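**Tredotwood Shared Workspace Forum > Data Collection > Cube tasks: what counts as an acceptable demonstration**

**iwibisono** (Ilham Wibisono, collection lead)
2019-07-13

Colleagues,

The first review of the cube tasks has been completed, and the review group has asked that the acceptance rules be settled before collection resumes. The set now holds 871 demonstrations. Of these, 41 were returned by the reviewers with differing opinions, and I would like this thread to serve as the record of how such cases are to be decided.

The current instructions to operators are short. The arm begins above the table, the colored cubes are placed by hand, and the operator guides the gripper through the task named on the sheet. The black square on the table is a fixed landmark and must not be moved or covered with tape. Cubes may begin anywhere within reach, including in contact with one another. 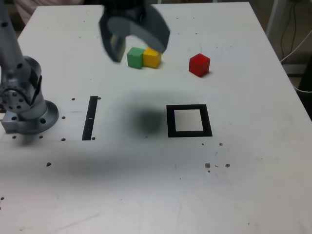

The last point has caused most of the disagreement. Several reviewers at Rornau rejected demonstrations in which two cubes began side by side, on the ground that the gripper could disturb the second cube while closing on the first. My own view is that these demonstrations should be kept. A system that has only been shown cubes standing well apart will have no basis for acting when they touch.

Comments are requested from all sites.

---

**w_magbanua** (Wilfredo Magbanua, Rornau)

Thank you for opening the discussion. As one of the reviewers concerned, I should state our position more exactly.

We do not object to touching cubes at the start. We object to demonstrations in which the neighboring cube is pushed and the operator then carries on as though the push were part of the task. The learning system has no means of knowing that the push was an accident. It will copy the push.

We therefore propose the following wording: "A demonstration in which a cube other than the named one is moved shall be labeled as disturbed and held apart from the main set." It would be held apart and not deleted. The recordings have value for other purposes.

---

**sarmiento_ops**

The operators at Sarmiento support keeping the touching starts but ask for caution with the proposed wording. "Moved" is too strict. A cube may shift by a hair when its neighbor is lifted, and an operator watching from the side of the table cannot always see it. If every such shift leads to a label, the main set will contain only the easy cases, and we will have returned to the problem Ilham described.

We would accept "moved to a degree that changes the next step."

---

**w_magbanua**

That wording leaves the decision to the reviewer's opinion. Two reviewers will draw the line in 2 different places, and we will be holding this same discussion again in February.

---

**iwibisono**

Both points are noted. May I suggest that we separate the question of the neighboring cube from the question of the grasp itself, as they have become mixed in the review notes.

For the grasp, I believe there is general agreement. The cube should sit between the fingers, near the middle, with both liners free to meet its sides. Grasps by a corner are to be labeled as such. The close view is the proper one for this judgment, and reviewers should not decide it from the table view alone.
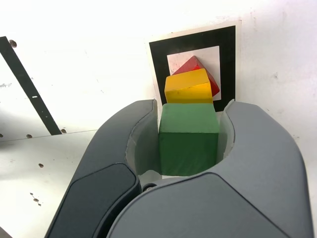 Reviewers should also bear in mind that the close view flattens distance. Cubes that lie behind one another on the table can look as if they are stacked, and I have found at least one review note that reports a tower where none had been asked for. Both views must be opened before a note of that kind is entered.

---

**ramlow_annotation**

We can confirm the difficulty. At Ramlow the close view and the table view are shown to annotators on separate pages, and annotators working quickly do not always open the second. A request to show them together has been filed with the tools group. Until it is granted, we will instruct our staff to record the order of the cubes from the table view only.

On the matter of the neighboring cube, we favor Wilfredo's stricter rule. Annotators apply a strict rule evenly. They do not apply a loose one evenly, whatever training is given.

---

**sarmiento_ops**

With respect, an even label is of little use if it is evenly wrong. We repeated one touching start under the strict rule with an experienced operator, and almost 2 hours went into getting a single demonstration that every reviewer would pass. That is not a sustainable rate – and the resulting motion was so slow and careful that we would hesitate to have any system learn from it.

Would Rornau accept a measured limit? If the neighboring cube ends less than half its own width from where it began, no label is applied.

---

**w_magbanua**

Half a width is generous. A quarter would be acceptable to us, provided it is judged from the table view with the arm clear of both cubes. I would withdraw the original wording on that basis.

---

**sarmiento_ops**

A quarter is agreed, with our reservation recorded. We will ask to raise it if the number of held demonstrations becomes large.

---

**iwibisono**

Thank you. The quarter-width limit will be entered in the operator sheet. One item remains, and it concerns the placing tasks. Some operators release the cube and stop the recording at once, so that the file ends with the fingers still around it. The file should continue until the fingers are open and the gripper has been raised from the cube. For placements on the platform, the cube need not be centered, but it must rest fully on the platform's top.
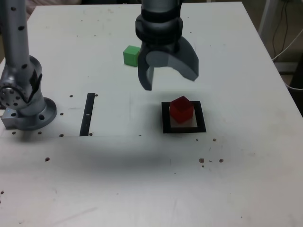 ### Rules as agreed in this thread

1. Touching cubes at the start are permitted at all sites.
2. A neighboring cube displaced by a quarter of its width or more causes the demonstration to be labeled "disturbed" and held apart.
3. Grasp quality is judged from the close view. Cube order and displacement are judged from the table view.
4. Placing tasks are recorded until the gripper is open and raised.
5. The returned demonstrations will be reviewed again under these rules by a reviewer who did not see them the first time.

---

**ramlow_annotation**

Please clarify item 5. Ramlow has only one reviewer assigned to the cube tasks, and she has seen all of ours.

---

**iwibisono**

Ramlow's returned files may be sent to Rornau for the second review, if Wilfredo has no objection.

---

**w_magbanua**

No objection. Please send them with the original notes removed.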